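Section 4: Leveling and Caring for Your Muli Activity Table

By now the legs should be on and the table standing on its own feet, so the hard part is behind you. This section covers getting the top level, looking after the surface, and what to do if the table starts to rock after a few weeks in the playroom. Please set aside 20 minutes for the leveling. It often goes faster, but it's a fussy little job and it does go better when you aren't in a hurry to get dinner on.

You will need the flat wrench from the Jarnurum hardware bag, a small spirit level, and a folded towel to kneel on (your knees will thank you).

Leveling the table

1. Move the table to the spot where it is going to live. Floors vary a good deal from one side of a room to the other, and a table that sits nicely by the window may wobble by the door.

2. Turn all four foot screws clockwise until they are fully in. Don't force them past the stop.

3. Lay the spirit level along the long side of the top and look at the bubble. Find the low end and turn the foot screws at that end counterclockwise, a half turn at a time, until the bubble settles in the middle.

4. Do the same along the short side. This will usually upset the long side a little, so go back and check it again. Two or three rounds is normal.

5. Press down gently on each corner in turn. If one corner dips, the foot under it isn't touching the floor – bring it out slowly until it does.

6. Hold each foot still and tighten its lock nut with the flat wrench. Snug is enough.

Caution: Never adjust a foot while someone is leaning on the table, and keep children well back until the lock nuts are tight. The top is rated for 50 pounds spread evenly. It is not a step or a bench, however tempting it may look to a four-year-old.

Note: On thick carpet the feet will sink for the first few days. Level the table once, leave it be, and then come back and do it again before you tighten the nuts for good.

Everyday play on a white top

White shows crumbs and crayon more readily than the darker finishes, but it makes small toys easy to find, and colored blocks stand out well against it.
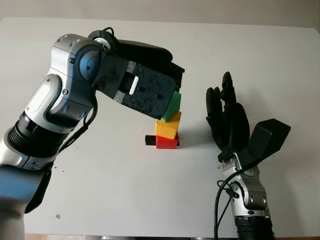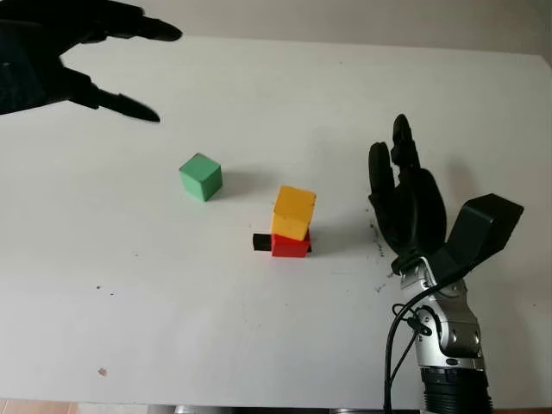 Our table was perfectly level in the spring and had a wobble by July, one owner wrote to us, and I'd taken the whole thing apart before I thought to look at the lock nuts. Two of them had simply worked loose, and a quarter turn fixed it. We were sorry to hear about the lost afternoon, and we have moved the lock nut check to the top of the list below.

If the table rocks later on

1. Check the lock nuts first.

2. Look under each foot for grit, a stray crayon, or a curled rug edge.

3. Check the leg bolts where they meet the frame, and tighten any that turn by hand.

4. If all of that is sound, repeat the leveling steps from the beginning.

Cleaning the surface

Wipe the top with a soft damp cloth and a drop of dish soap, then go over it again with a dry one. For crayon, rub a little Orkiletti cleaning paste in small circles and wipe it off before it dries. We suggest trying it underneath first, as you would with any cleaner.

Caution: Do not use scouring pads, bleach, or anything meant for ovens. Hot dishes need a trivet.

Note: If you move the table, have a person at each end and lift it by the frame. Dragging bends the foot screws, and a bent screw can't be leveled. Replacement feet are sold in sets of four through Suvura; give the part code printed in the back of this guide when you order.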